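The Wednesday Table

Nandini Rao had bet Etelka Halász 18 dumplings that a machine would clear a table before the summer ended, and by June she was already pricing the flour.

"Clear it properly," Etelka said. "Cups stacked, crumbs gone, cloth still on."

"Cloth still on!" said Nandini, who would have agreed to anything. The Menon hall was her favorite place in all of Karkow. She loved the checkered tablecloths, she loved the shine on the floor, and she loved the long hum before an arm made up its mind.

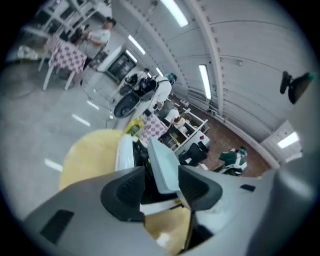
The Menon hall on a working afternoon, with both checkered tables in place.

The first cup took 2 minutes. It went up, hung there a while – Nandini held her breath the whole time – and came down on the saucer with a click so small that she had to ask whether anyone else had heard it.

"My grandson is faster," said Etelka.

"Your grandson breaks them!"

The second cup went over and rolled. The gripper waited, turned, and went after it, slow as a cat after a moth, and caught it by the handle just short of the edge. Nandini shouted so loudly that somebody dropped a wrench.

Etelka looked at the cup for a long time. Then she brushed a few crumbs onto the cloth from her sleeve and pulled up a chair.

"Now those," she said.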